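Session 5: Trying the arm in simulation first

Handout for the Elden shared workshop, Monday evening group. Notes by Enda Rafferty.

By now your arm should be bolted to its base plate and every joint should answer to the Varkex board. If one doesn't, see Senan Carroll before we start. Don't swap cables on your own.

Tonight the hardware stays switched off. We load the kitchen counter file and drive the arm on screen. A bad command there costs a reset. On the bench it can strip a gear, and we have 2 spare sets left for the whole group.

Steps

Open the project folder and check that joint limits match the ones you measured in Session 4. Use your own numbers, not the defaults.

Set the time step to 5 ms. Some 22 runs is enough to spot a bad limit.

Move to a point above the target, stop, then lower. Keep the two moves as separate commands – you will want to tune them apart.

Log every run, including the ones you abandon.

The view to work from

Set your camera to match the one below before you record anything. 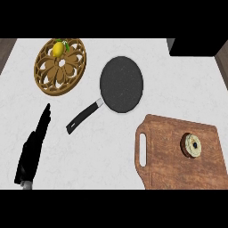 Fig. 7. Counter file, rendered: gripper at lower left, lemon on the trivet, donut on the cutting board.

First target is the lemon. Leave the pan alone until the lemon works. The handle is long, and a path planned for the pan body alone can still clip it.

For next time

Bring your log and one run you can't explain. Read the Nic Aodha notes on grip force, pages 7 to 22.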